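Running a Beginners' Still Life Drawing Session

Guidance for session leaders
Sutia Adult Learning Service
Last reviewed 3rd April

This guidance applies to all introductory drawing sessions held at Sutia centres. It covers the room, the objects, the lighting and the running order of a two-hour session. Leaders who are preparing a longer course should also read the course planning notes, which are kept at the Pylypenko building and may be requested from Valbona Vidmar.

Before the session

Confirm the booking with the centre. Rooms are released if they have not been confirmed by noon on the previous working day. State the number of learners, whether any of them will need to draw seated at a table, and whether you require the blinds to be closed.

Collect the materials crate from the store. Each crate contains cartridge paper, pencils in three grades, putty erasers, sharpeners, masking tape and drawing boards. Check the contents against the card inside the lid and report anything missing before you sign for it. Charcoal is not included and must be requested separately. It may not be used in Room 7, which has a carpet.

Step 1. Arrange the seating

Place the chairs in a shallow curve facing the display. The nearest chair should be 200 cm from the objects. At a shorter distance, beginners tend to move their heads between objects, and the proportions of the drawing change as they do so.

Leave a clear route to the door. Where a learner uses a wheelchair, set the display at a height that suits that learner and adjust the remaining chairs to match.

Step 2. Choose the objects

Select objects with simple outlines. A first session should include at least one round form and one open form, such as a dish, cup or jug. Glass and polished metal are unsuitable for beginners and should be kept for later sessions.

Artificial fruit is preferred to fresh fruit. It keeps its shape and colour, can be used again by the following group, and avoids the need to dispose of food at the end of the day. Grapes are a demanding subject. Where they are included, ask learners to draw the outline of the whole bunch first and to add individual grapes only at the edges.

A dish with a wavy rim gives useful practice in drawing an ellipse. Learners should sketch the plain oval lightly and then place the curves of the rim along it.

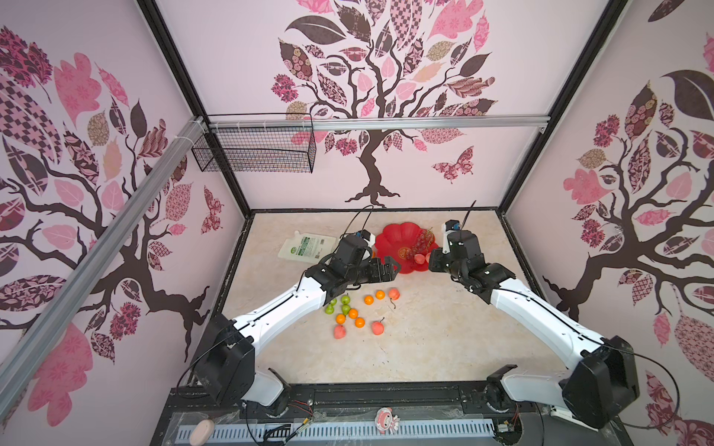
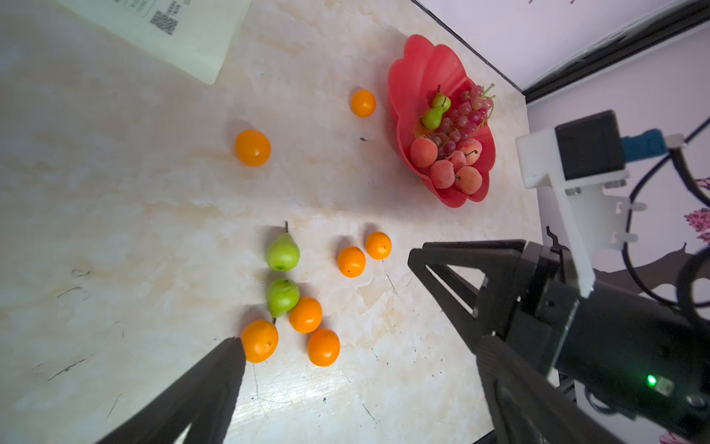 Artificial fruit and a red dish in the shape of a flower.

Step 3. Set the lighting

Use a single lamp, placed to one side and slightly above the objects. Switch off any ceiling lights directly over the display. Two strong sources of light will give two sets of shadows, and beginners find these difficult to record.

Where a lamp is not available, position the display beside a window. Daylight changes noticeably during an afternoon session in October, so ask learners to mark the edges of the main shadows within the first few minutes and to keep to those marks.

Step 4. Begin with short studies

Allow 5 minutes for each of the first studies. Learners should draw one object at a time, without shading and without using an eraser. Explain that these sheets are for practice and will not be displayed.

Walk behind the group during this stage. Comments should be brief and should refer to something the learner can measure, for example the height of an object compared with its width. Do not draw on a learner's sheet. If a point needs to be demonstrated, use a separate piece of paper.

Step 5. Move to the main drawing

Give each learner a fresh sheet and ask them to tape it to the board at all four corners. The main drawing should take up the second hour.

Learners should first mark the highest, lowest and widest points of the whole group of objects. Once these are in place, the larger shapes can be added, followed by the spaces between them. Shading begins only when the outlines have been checked. Ask learners to half close their eyes and find the darkest area – this is usually directly under an object – and to work outwards from it.

Hold one break, midway through the session. Objects must not be moved during the break. If one is knocked, return it as closely as possible to its former position and tell the group that it has shifted.

Step 6. Close the session

Reserve the last ten minutes for looking at the work. Drawings may be laid out on the floor or fixed to the rail, and any learner who prefers not to take part may keep their sheet folded. Invite each person to name one part of their drawing they would approach differently.

Return all objects to their box, wiping them with a dry cloth if they carry pencil dust. Count the pencils before closing the crate. Lamps should be left to cool before they are packed.

Records

Complete the attendance sheet and send it to Alper Polat at the Ater office. Accidents and damage must be entered in the centre's book on the same day, however minor.

Leaders who are new to the service may observe a session before running their own. Mircea Cozma arranges these visits and will need two weeks' notice – longer during the summer term.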